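## Which hand is best at picking things up?

Your hand can hold an egg, a sock or a heavy book. You hardly think about it. A robot finds this much harder, so engineers try out different grippers. A gripper is the part at the end of a robot's arm that takes hold of things.

At the Saltuswood workshop, two grippers were compared. The Prerix has 2 stiff fingers that close like tongs. The Kilent has soft fingers that bend around whatever they touch.

Each gripper was given 2,000 tries at lifting a toy. To keep the test fair, both used the same arm and the same toys.

The stiff fingers were good with blocks — flat sides are easy to pinch. Cloth was harder for them. The soft fingers did better with balls, but they were slower. Out of all its tries, the Kilent missed 739.
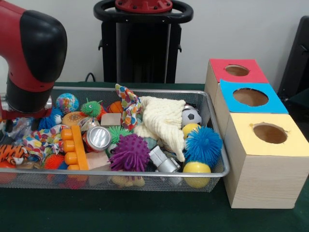

*The robot arm over a basket of toys. Can you find the tiger, the hamburger and the soda can?*

Try it yourself at home. Pick up a sock with a pair of kitchen tongs, then a small ball, then a building block. Which one slips most often?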